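ねむりのふしぎ:どうして毎日ねるの?

人は一生のおよそ三分の一をねてすごします。ゲームにも宿題にも使えたはずの時間です。そう聞くと、もったいない気がしますよね。でも、体のほうは、どうしてもねるといってききません。

ねている間も、脳は休みっぱなしではありません。昼間に見たことや聞いたことを整理して、覚えておくものを選んでいます。九九の七の段がなかなか残らないのは、脳の好みの問題かもしれません。 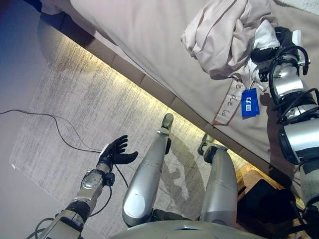
夜になるとねむくなるのはなぜ?

体の中に「体内時計」があるからです。暗くなると、脳からメラトニンという物質が出て、「そろそろねる時間だよ」と体に知らせます。朝の光をあびると、時計はまた合わせなおされます。電池もネジもいりませんが、夜ふかしをするとくるいます。

ねむりには、浅いときと深いときがあります。ふとんに入ってしばらくすると深いねむりになり、そのあと浅くなって、また深くなる。これを一晩に4回か5回くりかえします。深いねむりのときには、体を大きくする成長ホルモンがたくさん出ます。背をのばしたい人には耳よりな話です。
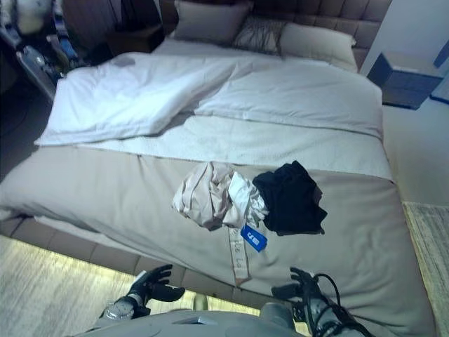 夢はいつ見るの?

目玉がきょろきょろ動く「レムねむり」のときに、よく見ます。このとき手足の力はぬけています。おかげで、夢の中で全力で走っても、かべをけらずにすみます。

動物のねむりもいろいろです。イルカは脳を半分ずつ休ませながら泳ぎます。キリンは一日に少ししかねません。コアラは20時間近くねることもあり、それでだれにもしかられません。

昼ねをするなら、15分ほどがおすすめです。長くねると、夜に目がさえて、天井とにらめっこすることになります。 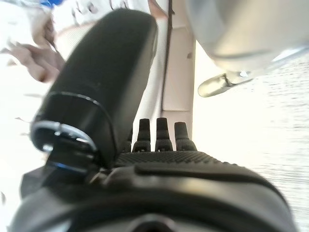
ねむりのまめちしき:赤ちゃんは大人の2倍くらいねる

ねる前に明るい画面を見ると、メラトニンが出にくくなります。「あと5分だけ」と言いたくなったら、もうねる時間です。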